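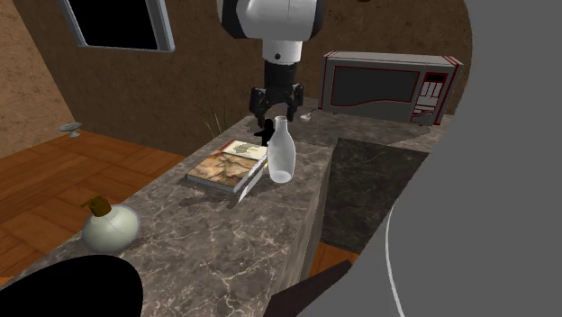

Merja Toivonen
Research coordinator, Dimelmont Migration Desk

Date: 21 July 2019
Subject: Re: Returns figures in the Sondby draft, section 4

Benito, all,

Replies to Benito's points are inline. I have cut the parts we already settled.

Benito Salcedo wrote:

> The draft says that 518 people were returned under the readmission
> agreement in the first reporting period. The annex table gives 207.
> Which one do we use?

Both numbers are correct, but they count different things. 518 is the number of return decisions issued. 207 is the number of people who left the territory and whose departure was confirmed by the receiving side. The draft uses "returned" for both, and that is our error. I propose "ordered to leave" for the first and "confirmed departures" for the second, in the body text and in the annex.

We can't subtract one from the other and call the result absconders. A decision may be under appeal, suspended on medical grounds, or waiting for travel papers. Some people also receive more than one decision, so the 518 are decisions and we don't know how many individuals stand behind them. The sentence at the end of 4.2 that does the subtraction should come out.

> Assunta thinks the agreement caused the drop in arrivals after March.
> I am inclined to leave that in, since the timing fits.

I would take it out. The agreement was signed in March but the implementing protocol came into force later, and no transfers took place under it in the interval. Arrivals were already falling on the northern route before signature. Two other things changed in the same period: the Waaka crossing moved to shorter opening hours, and the visa rules on the far side were tightened. We have no way to separate these with monthly totals.

If Assunta wants to keep a sentence on deterrence, it could say that officials expected the signing to discourage crossings and that the data don't allow us to test this. That is supported by the interviews. The stronger claim is not.

> Section 4.4 calls the Brorkwood center "closed." Gualtiero says
> people were still held there when he visited.

The legal term in the decree is "reception center with restricted exit." Residents may leave with a written pass, and the passes are limited. Under the case law we cite in section 2, a place can amount to detention even if the state calls it something else, and the test is the actual degree of restriction. So "closed" is wrong in the administrative sense (it suggests the center shut down) and vague in the legal sense. Please use "restricted-exit center" throughout, and give our view on detention once, in 4.4, with the reasoning attached.

Gualtiero, can you send the pass rules you were shown? I have the decree but not the house rules, and the footnote currently points to the wrong article.

> Are we recommending that the agreement be suspended?

The steering group didn't agree on that. What we did agree on is narrower:

1. Publish the protocol in full, including the annex on evidence of nationality.
2. Report decisions, suspended decisions and confirmed departures as separate series.
3. Give independent monitors access to transfers and to Brorkwood without prior notice.
4. Extend the time limit for appeal from 5 to 9 working days.

On the fourth item, Ada pointed out that a longer limit means little if legal aid is assigned only after the appeal is lodged. She is right, and the draft is silent on it. Ada, please write two or three sentences on when counsel is assigned and I will place them after the recommendation.

Smaller points:

The map in 4.1 still shows the old district boundary near Sondby. The new one is in the shared folder.

"Third country" and "country of origin" are used as if they meant the same thing. For transit nationals they don't, and the agreement has a separate clause for them. I have marked every instance I found.

Footnotes to the interviews should give the role and place only. One still gives initials.

I will hold the file until I have the house rules and Ada's text, then send a clean version to the list. Please don't edit the shared copy in the meantime, as the comments are keyed to line numbers.

Merja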